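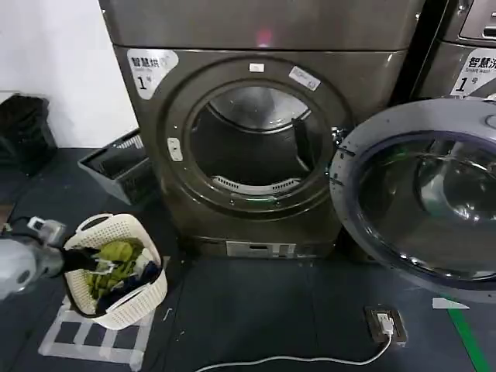 Dryer no. 1, front, drum opening

Ticket 411: Subtitles out of sync on "Mellum" after reel change
Opened by: Eirlys Lewis, festival programming
Assigned to: Vlastimil Krajčí, projection
Status: Closed

Eirlys Lewis, 10:15
English subtitles on the feature Mellum are fine for the opening, then come in late from the start of reel 2. It is easy to spot in the kitchen argument, where the sister's lines show up while the father is talking. The same thing happens in the long scene at the ferry office. Sound and picture match. Screening is tonight in the Vaughan, so I need to know if we can run it.

Vlastimil Krajčí, 10:40
Checked on the Vaughan server. I see it too. Subtitles are late by 18 frames from the first line of reel 2 and stay late by the same amount to the end. Reel 1 is correct. The delay does not grow, so I don't think it is a frame rate problem.

Tried so far:
Restarted the server and reloaded the playlist. No change.
Deleted the package and copied it again from the drive. No change.
Played it without the Drostard trailer in front. No change.
Played last night's feature with subtitles. No fault.

Eirlys Lewis, 10:52
Does it do the same in the small room?

Vlastimil Krajčí, 11:30
Yes, same delay in the small room. That points to the file and away from our equipment. I have written to Mulugeta Asfaw at Fundia, who made the subtitle version. 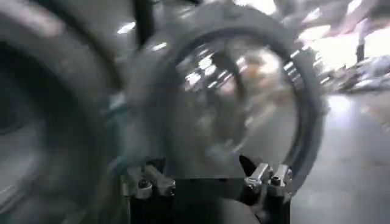
Round door, close view

Mulugeta Asfaw, 13:05
Found it. The distributor shortened the studio logo at the head of reel 2 after we had timed the subtitles. Our file for reel 2 still used the old start point. Later reels were timed as one run with reel 2, so they carry the same error. I am moving all lines from number 231 onward earlier by 18 frames and will send a supplemental package. You do not need to ingest the whole film again.

Vlastimil Krajčí, 14:50
Package received and ingested. The new version shows up as a separate title on the server. Please leave the old one out of tonight's playlist. I will remove it after the screening.

Sioned Griffiths, 15:35
I watched reel 2 and the first part of reel 3 with the new version. Kitchen argument is right, ferry office is right. One line in the wedding speech goes by too fast to read, but it is timed to the voice. Leaving it.

Eirlys Lewis, 15:48
Thanks. Keep it on for tonight at 6. Iestyn Llewellyn is introducing the film and has been told there is no change to the start time.

Vlastimil Krajčí, 21:10
Ran to the end with subtitles in sync. Old version deleted from both servers. Closing.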